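Trorkedix 2 planner moves grasp checks ahead of motion

Fultdale has released version 2 of Trorkedix, its planning and control package for two-arm workcells. The main change is in the order of operations: both grippers' approach paths are now checked against each other before either arm is given a trajectory. Earlier versions planned one arm, froze it, and fitted the other around it.
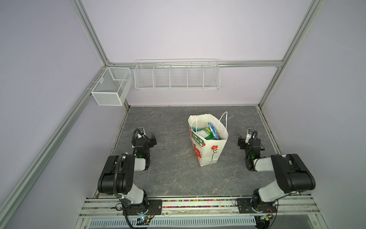
Barrientos, who tested the pre-release build, said the new order removes most deadlocks but makes the first plan slower, and asked for the time limit to be a user setting. It now is, with a default of 80 milliseconds.

The regression suite has grown to 2887 recorded planning problems, of which 138 are new and cover soft containers.

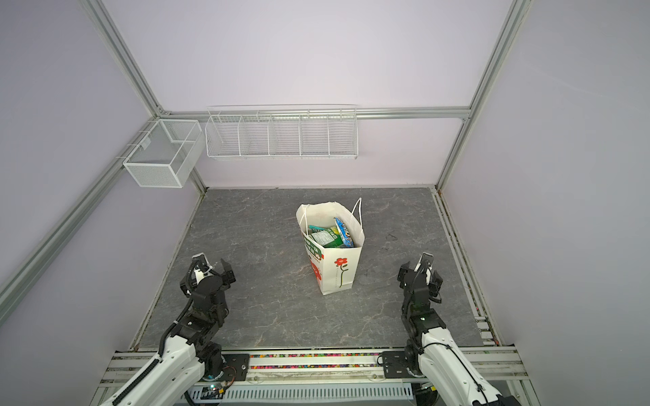
Collision models in version 2 can mix rigid and deformable parts. Walls and rails stay as fixed boxes, while thin parts get a padded volume that the planner may enter at reduced speed. A paper shopping bag with rope handles, standing between two open grippers, needs both kinds of treatment - the packets inside are modelled separately from the bag.

The Praten log viewer reads the new files without conversion. Configuration files from version 1 must be migrated by hand. A patch for the joint-limit warnings is due in June.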